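The long way to a dry plate

When the river town of Bridomlow rebuilt its row of workers' cottages, the plans left out the draining board. The new kitchens had a single bowl sink, a dishwasher and a length of flat bench. Within a year most of the tenants had bought a rack and stood it beside the sink, and water was getting in behind the splashback.

Washing up by hand has proved hard to design out of the home. Dishwashers have been within reach of ordinary households for decades, and plenty of people who own one still fill the sink every night. Some have tank water and watch every litre. Others live alone and would need most of a week to fill the machine. A good many just prefer to have the job finished before they sit down.

The older cottages at Bridomlow, the ones that escaped the rebuild, show how the work used to be laid out. There was a sink under the window, with a grooved timber board on one side and a shelf for dirty things on the other. The board sloped towards the bowl. Timber was kind to china but it went black at the joints, and a tenant who let it rot could expect to hear from the landlord.

Pressed metal replaced timber in most places. At Dornholm, where a foundry once turned out sinks for half the district, the last catalogue listed 14 patterns, five of them with a board on both sides. The double-sided models were sold to boarding houses and shearers' quarters. One surviving order, for a rail camp, asks for 32 sinks and makes no mention of taps.

The plate rack has a separate history. In larger houses it was fixed to the wall above the sink, with slots for the plates, and it served as the cupboard as well. Plates went up wet and came down dry at the next meal. Hudaro, a shop in the old Dornholm post office, still makes them to order from local hardwood, and the waiting list runs to January. 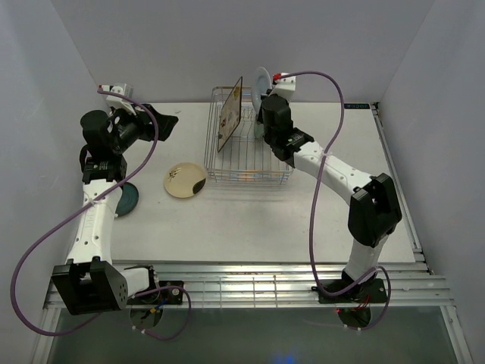 Freestanding racks came later and suited renters, who could take them along when they moved. Coated wire is the cheapest and usually the first to fail. The coating splits where the plates rest, the metal underneath rusts, and the rust marks the bench. Stainless steel lasts longer and costs more. Bamboo needs to be stood somewhere airy between uses or it grows mould on the feet.

Tea towels divide households more than racks do. Those who dry by hand say a full rack on the bench makes the room look unfinished. Those who leave things to drain point out that a damp towel used on glasses, pans and hands is hardly clean by the end of the night. Linen sheds less fluff than cotton and dries faster on the oven rail.

The Moulin flats, finished last winter on the edge of Bridomlow, went back to the board. Each kitchen has a bench pressed with shallow grooves that run down to the sink, 1310 millimetres from the wall to the edge of the bowl. The builders charged a little extra for it. Tenants there have mostly put their racks on top of the grooves, where the drips can find their own way back to the plughole.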